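Desk clear-out, October

Big gray table by the blinds, everything that was in the cabinet. Lucimara sorting, me mostly in the way. Loose sheets go back in a folder, books stay out untill someone claims them.

Papers, round 2. Wrinkled ones too, they still count.

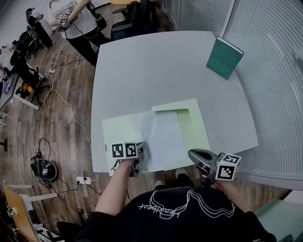 Green folders are for Trekurberg stuff only, pls dont mix. Missing a page? Ask Wael, he has teh list.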